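Lurell Opens Its Equipment Planning Desk to Independent Grocers

Mondeneck, April. I run equipment planning at Lurell, and I'm so happy to finally share this one! Starting Wednesday, small grocery stores can book a planning session with us before they spend a dime on a robot arm. Our first customer is Rostitz, a neighborhood chain with 3 stores (and plenty of opinions, which I love).

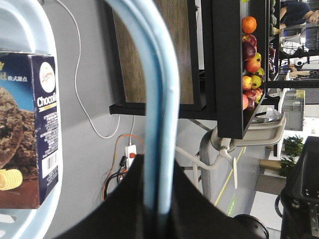
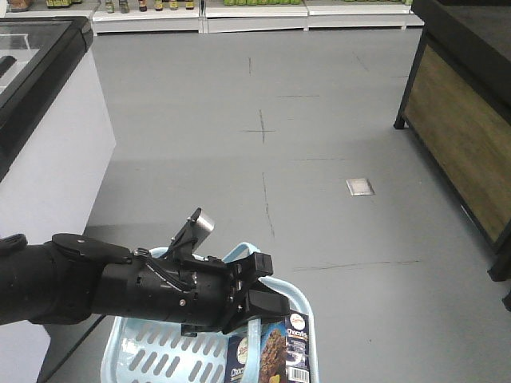
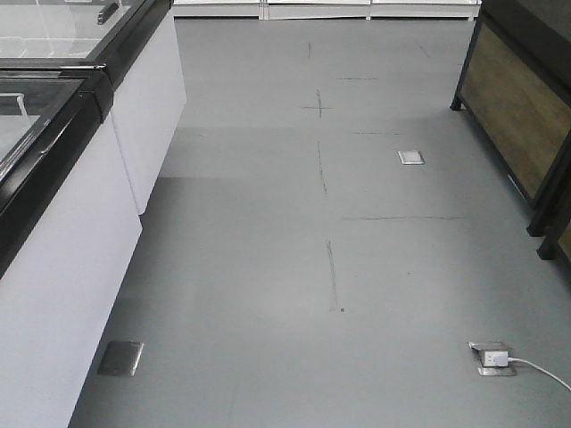

Most owners call us with one number in their head, the price of the arm, and then the budget wanders off from there. So we start with the boring stuff: power, floor space, aisle width, spare parts, training hours. A floor outlet right in the aisle, like the open one with the white plug in it, is a line in the budget too, and so is wherever that cable is going to run. We ask what you want handled as well, be it boxed cookies or loose apples, and we price grippers to match.

Each session takes about 30 minutes and comes with our Cheema worksheet, now up to 321 line items (sorry, it grew!). You keep the worksheet whether you buy from us or go somewhere else.

Bookings are open through the Lurell office in Mondeneck. Have your floor plan handy when you call, even if it's a pencil sketch.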